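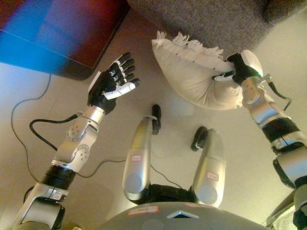 Right hand on a pillow corner, left hand open. Head cam view.

August 22, 2025

Pillow runs again, still on the Reltham task set. The question I've been chewing on since May is whether the policy cares where on the pillow the first grasp lands, or whether we've all just been telling ourselves it does. So I split today's batch into two grasp conditions, corner and short end, and left everything else alone (same checkpoint, same prompt, 900 steps max per rollout).

Got through 29 rollouts and threw out 6 for dropped frames in the Folomton logger. Grr. I really need to move the logging off that disk!

My hunch so far is that corner grasps make the pillow fold over on itself, and then the left hand doesn't know what to go for. End grasps look calmer on playback, but I haven't scored them yet, so don't quote me.

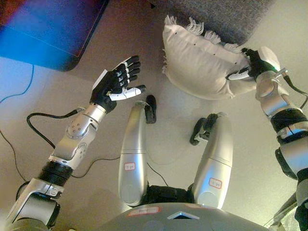 Right hand at the end of the cushion, left palm up.

The fringe is my other suspect. I think the Moser segmenter treats the tassels as background half the time, and that would shift the edge estimate toward the middle. Going to hand-label a few frames from each condition and compare masks before touching the policy.

Also want to try the Hedegaard wrist offsets on the left side. Scoring sheet is in the shared folder, tab 2.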